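2020-08-14

Bench surface, main room. The old top came off in January and the Cluleo panel has been down since then, so it was due for a proper look. Wiped it over with the Fondex cleaner, 43 ml in the small bottle topped up with tap water, then went over it again with a dry cloth. Parts trays and the label printer are on the side shelf for now. Please leave them there until the edge strip is done.

Sheet came as 2000 x 598 mm. I had the offcut down as 412 mm long in the last entry and that still matches the piece behind the door.

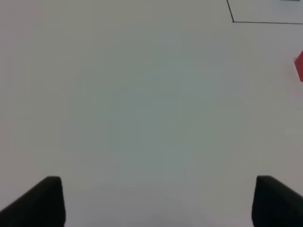
Bench top, middle section, pale gray-white finish.

The tone is a bit uneven — slightly warmer toward one side, cooler and greener in the middle. Could be the lighting. I want to check it against the Siddiqui sample card in daylight before ordering the second panel, as the two will sit side by side. No pattern or grain to line up, so the joint can go wherever the legs suit.

Still to do:

- edge strip, front only
- felt pads under the vise
- ask Lisilach if they still stock the same matte finish

Small parts stay in trays on this one. The last top got scratched by loose screws.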